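Skip Intro? Opening Titles in Television Drama
Ertuğrul Eren and Ayana Ejigu
Media Studies project report, 11 April 2019

Why we chose this

We both love opening titles. Ayana can hum the whole theme from Cenach, including the odd bit with the bells, and Ertuğrul refuses to let anyone press the skip button during Skitov. So when we were asked to pick one small part of television and look at it properly, we had our subject before we left the room!

Our question was simple: what do opening titles do for a drama, and do people still watch them when a button lets them jump ahead?

What we watched

We chose 13 drama series and watched the first episode of each one, timing the titles from the first note of music to the last name on screen. Added together they came to 1199 seconds, so a typical sequence in our list lasts about a minute and a half. Skitov has the longest, a slow journey down a frozen river with the cast names appearing in the ice. Teron has the shortest – one loud chord, the title in red, and straight back to the story.
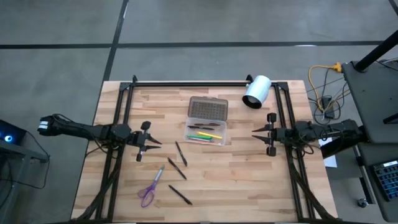
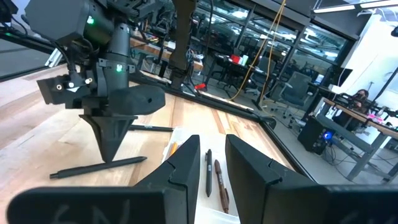 The harder part was writing down what happens in a title sequence, shot by shot, without stopping the episode every two seconds. We tried typing and kept missing things, so we went back to handwriting, with one colour for pictures and another for sound. A sheet of white paper with a black pen and a brown pen beside each other, like the ones in the second picture, is plenty for this method. Black for pictures and brown for sound worked very well, and when we laid the Abeysekara notes out afterwards we could see straight away that every cut landed on a drumbeat. We had both seen that sequence many times and never noticed!

Asking other viewers

In March we showed the first two episodes of Abeysekara to eight students from our year and gave them the remote. All of them let the titles play the first time. Five skipped them in the second episode, though two of those said they would have kept watching if the pictures had changed. One student pointed out that a small boat in the titles turns up later in the plot, and after that the whole group wanted to go back and look (so did we).

What we would do next

Eight people is a small group, and they all knew we were interested in titles, which may have made them more patient. We would like to try again with older viewers who grew up with weekly episodes, and add some comedies to the list.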